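Three weeks with the Pruvard grippers

June 29, 2019

So I finally caved and bought the Pruvard pair. If you've been reading this blog for a while you know I've been whining about my old grippers since March, and a few of you have emailed to ask (nicely!) whether I was ever going to do something about it or just keep complaining. Well, I did something about it. Two of them, one for each arm, plus the Kelemen cable set that everybody on the forum says you need. More on that cable set later, because I have feelings.

Quick recap for anyone new. I have a two-arm setup in the room over my garage, and I've been trying to teach it little table jobs. Picking things up, putting things in other things, handing stuff from one side to the other. I'm not a professional. I do this in the evenings when I should be doing dishes. The arms themselves I'm happy with, they've been great. The grippers that came with them were the weak spot from day one, and after one too many dropped pencils I started shopping.

I looked at three options. Risgate makes a very pretty one that costs more than my first car, so that was a no. Pravon has a cheap kit you put together yourself, and I was this close to getting it, until my friend Fikri Oei let me play with his for a weekend. It's fine! It really is. But it took us most of a Saturday-length day to build one finger assembly that didn't wobble, and I have a limited number of those days in me. The Pruvard comes built, and it was $400 each on sale. Shipping was another $50, which stung a little.

Unboxing was boring in the best way. Gripper, bag of screws, hex key, a folded sheet of paper that calls itself a manual. The bolt pattern matched my wrists without an adapter plate and I had both of them on before my coffee got cold. Then came the cables. The Kelemen set has lovely plugs, very solid, and a cable that is just a bit too short for how I like to route things. With the wrist turned all the way over you can feel it pulling. I ended up leaving a loop hanging down on purpose and slowing the wrist rotation, and that's been good enough. Still, for $100 I wanted another few inches.

Setup on the software side took me an evening. The driver wants each gripper to have its own number and both of mine shipped with the same one (of course they did), so for a while they opened and closed together like a pair of synchronized swimmers. It's a one-line change once you find the right line. It was on the back of the folded sheet, in the smallest type I have ever seen on paper.

OK, so how do they do? The thing I cared about most was thin stuff. My old grippers were great with a tennis ball and hopeless with anything skinnier than a marker. So most of my testing has been the stick-in-the-lid job: one arm holds a long see-through stick near the top, and the bottom end has to go into the opening in the lid of a takeout-style cup. It sounds like nothing. A toddler can do it. But the grip is way up at one end and the target is way down at the other, so any little slip at the fingertips turns into a big miss at the lid. 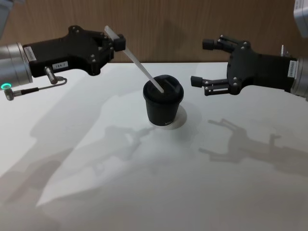
My pass mark going in was eight out of ten, and the left arm got there on the second evening. I was so pleased I texted Fikri a string of exclamation marks with no explanation. The misses were nearly all the same kind, too, with the stick landing on the rim and skating off. When I slowed the last bit of the move way down, most of those went away. I also learned to let the stick come in at a slant. I'd been trying to hold it perfectly straight up and down, which looks tidier but meant bending the arm into a really awkward pose and running out of room.

What I like best is how gently they close. There's a force setting that goes from "barely there" to "ow," and the low end is properly low. I can hold a thin stick without bowing it, and I never could before. The high end is strong enough for a full water bottle, though I wouldn't go throwing it around.

The open position is nice and wide as well. I've had the right arm hang out next to the cup with its fingers spread, ready to steady it, and there's enough room that I don't have to be fussy about where exactly the cup is. Closing on the cup itself is where I'd be careful. Those takeout cups are tapered, and if you grab too low they want to ride up out of the fingers. I do it from the side, about mid-height, with the force turned down. Your cups may vary.

Now the grumbles. They're louder than I expected. It's a little whine every time they move, and at eleven at night in a quiet house you notice it (my husband noticed it first). The fingertip pads pick up dust like crazy and get slippery, so I wipe them before each session. And there are a LOT of tiny screws. Two on the left gripper had worked themselves a bit loose by the end of the first week. I put a dab of threadlocker on them and they've behaved, but check yours.

I did write to Pruvard about the screws, and got a very kind answer the next day from Stanisława Wieczorek in their support department. She told me which ones to watch and mailed me a spare set of pads without my asking. I've dealt with much bigger companies that couldn't manage a reply in a month, so points for that. She also said the finger joints are rated for 2,000 hours before they need any attention, and at my pace that should see me through until retirement.

Would I buy them again? Yes, at the sale price. At full price I'd have to think about it, and I might go back and give the Pravon kit another chance with a more patient friend. If all you want is to move blocks from one bin to another, keep whatever you have now and spend the money on a better table. Mine wobbled for a year before I fixed it and I blamed the arms the entire time.

Next up is getting the right arm to do the stick part, since so far it's been a one-sided affair. I tried it once just by mirroring the left arm's moves and it went past the cup by a good hand's width, so there's clearly something off in my calibration. Fikri is coming over to help me redo it and I've promised him dinner.

If anyone has found a longer cable that fits these plugs, please leave a comment! I've tried two already and neither one clicked in.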